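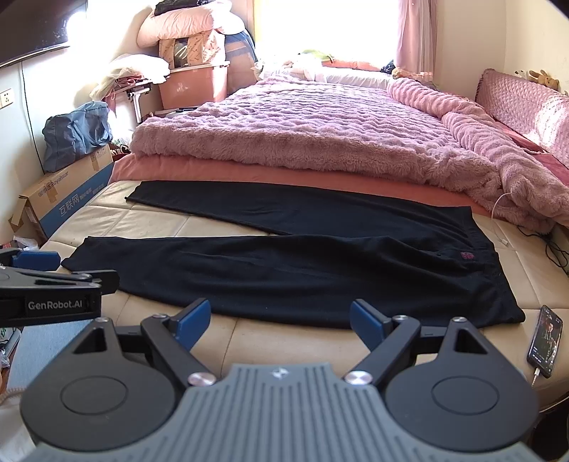

首页 图集 维护记录 工具 联系

手持夹爪的日常维护

整理:Đạt Tôn
更新:2023年12月3日

Kunevico 工作间用手持夹爪做衣物类的抓取采集,裤子、上衣、床品都有。布料活看着轻,对夹爪的损耗却不小:线头会卷进销轴,绒毛会糊住夹垫,连杆稍有旷量,薄布就夹不稳。本页记的是一把夹爪从二月到现在的调整、清洁和更换情况,编号2267,左右两臂,两块蓝色夹垫。其他几把的做法大同小异,记录分开存放。

一、开工前

先空手开合几次,听声音,也看手感。正常的夹爪开合顺滑,两臂同时到位。如果一侧先到,多半是那一侧连杆根部的螺钉紧过头了,退一点再试。2267号在二月出现过这种情况,当时以为是臂变形,拆下来平放在玻璃板上量过,没有问题,装回去重新调了螺钉就好了。

接着看夹垫。两块夹垫合拢时应当整面贴住,对着光看不到斜缝。只有前端贴住、后端漏光的,要松开夹垫座重新对正。对正时在中间夹一张打印纸,合拢后从上下两头各拽一次,两头阻力相同再锁紧。

二、机身

机身上的凸筋容易积灰,用软毛刷顺着筋的方向刷,不要横着来。机身前缘的圆形标记要保持干净,只用干的无纺布擦,酒精会把边缘擦花。两侧圆盘表面同样只干擦。贴过临时标签的地方,撕掉后检查有没有残胶,手套沾上胶再去碰夹垫,第二天就会发现夹垫上粘了一层毛。

三、连杆和销轴

大螺钉在根部,小销在前端。根部每周查一次,前端每次收工都查。线头一般缠在前端,用尖头镊子从外侧挑出来,别用刀片,刀片会在黑色臂上留下白印。挑完以后开合几次再看一遍,里面往往还藏着一截。

润滑用干性的,量要少。二月我们用过一次油脂,夹浅色床单时留下两道印子,床单换了,油脂也收进柜子里不再用。现在用的是 Skider 的干膜喷剂,先喷在棉签上,再点到销轴两端,晾干后才能碰布。

四、布料试夹
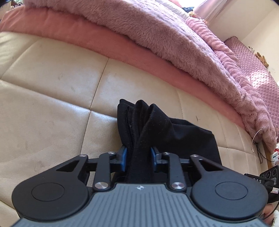

试夹黑色布料。两块蓝色夹垫从两侧夹住,布在夹垫之间收成窄窄一束,上方散开成褶。

试夹优先选深色哑光布料,浅色绒毛落在上面很容易看见,方便判断夹垫是否需要清洁。夹的时候捏起布的中段,不夹缝线,也不夹腰头和标签这些厚的地方。厚处夹得住说明不了什么,薄处夹得住才算调好。

夹住以后慢慢提起,停一会儿,再放回原处。看三个地方:布有没有从一侧滑出去,夹垫有没有跟着歪,松开后布面有没有压痕。滑向一侧的,回到第一步查夹垫对正;夹垫歪的,查夹垫座的螺钉;有压痕的,检查夹垫边缘是不是磨出了棱。

垫在下面的软包面也要留意。夹爪前端压得太低,夹垫会先碰到垫面,手上感觉像是夹到了布,提起来却是空的。新来的同事前几天都容易犯这个毛病,多练就能分辨出来。

五、夹垫更换

2267号上一副夹垫用到836次开合时换下。换的原因是左侧那块表面发亮,夹薄棉布打滑,清洗后没有改善。右侧那块其实还能用,但新旧混装时两边摩擦力不同,布会被拖着往一边走,所以成对换。

换下来的夹垫写上编号和日期,装袋存到 Cosgrove 架子的第二层,不要直接扔。以后如果再出现打滑,可以拿出来比对磨损的位置。

更换步骤:
夹爪张开到最大,放稳。
松开夹垫座的螺钉,先左后右。
旧垫取下,座面用干布擦净,残留的碎屑用毛刷扫掉。
新垫放入,螺钉带上但不拧死。
合拢,夹纸对正,两侧交替锁紧。
按第四节再试夹一遍。

六、收工

夹爪半开存放,夹垫之间不要留布,也不要长时间压紧。线缆单独绕圈,不缠在臂上。多把夹爪放在一起时错开摆,免得臂尖互相磕碰。

当天有异常的,写进 Unbridge 共享表格,写清楚是哪一侧、夹的什么布、开合到哪个位置出现。只写“不好夹”的条目会被退回重填。

待办

2267号右臂根部的螺钉头有轻微滑丝,下次拆机时一并换掉。备用螺钉已到货,放在工具盒左边的小格里。
另外一把的夹垫对正还没复查,完成后补进本页。

上一组 下一组 返回图集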